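The Long Way to Clallamer

There is a ferry in Sular that you can miss. I don't mean the ordinary kind of missing, where the game waits politely until you wander back. If you dawdle at the inn in the second chapter (and I always dawdle at the inn), the boat to Clallamer leaves with Botton on board, and you play the next stretch without the only healer you've met so far.

I was furious about this the first time. The second time I did it on purpose, and I've been thinking about why ever since.

Hugo Vallejo, who wrote most of the dialogue for the party members, told me Botton was meant to be a shopkeeper with 19 lines. He sold rope and lamp oil and complained about his knees. Then the testers kept walking back across the map to talk to him, some of them at level 18 with nothing left to buy, and Vallejo went home and wrote him a daughter, an old debt and a reason to leave town. By September he had 76 pages of Botton in a drawer. 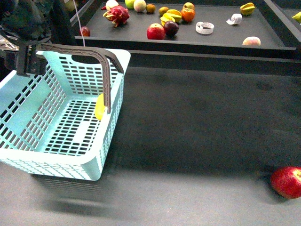 Botton's best scenes are the small ones, and most of them happen at the Takagi market, where you can follow him from stall to stall while he shops for a supper you may never get to eat. He fusses. He smells the onions, puts them back, and picks them up again. I have a soft spot for it, being a fusser myself, and my idea of a proper market basket is a pale mint-blue plastic one with little slots all over and an arched brown handle made to look woven, so you can guess how I feel about a hero who takes his groceries seriously! None of the shopping gives you experience points. It does change what he says at the harbor, by a line or two, if you stayed to the end.

Miss the ferry and all of that reaches you secondhand. The innkeeper mentions that he waited. A deckhand in Clallamer hands over a packet of dried fish with your name on it, and when you finally catch up to him at the lighthouse he doesn't scold you, he just asks whether you've eaten.

I had 2 hit points left and a poisoned archer. I sat down and had the soup.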